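4.2 Crossing markings and waiting time

The Murkwood survey covered 571 crossings made on foot, recorded in 15-minute blocks during June. Waiting time at the curb was logged separately for striped and unstriped corners. Figure 3 shows the striped layout in simulated form.

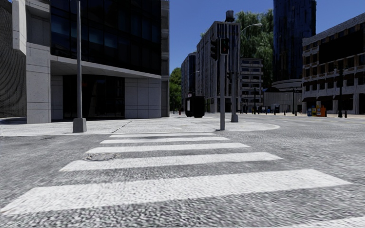
Figure 3. Simulated crosswalk with white stripes and a manhole cover.

Liesl Auer objected that waiting time alone says little about comfort, and that older walkers may pause at a striped corner out of habit. We therefore report median waits by age group in Table 2. Blocks with heavy rain were left out. The Likness corner was coded twice, and the two codings differed in 2 blocks.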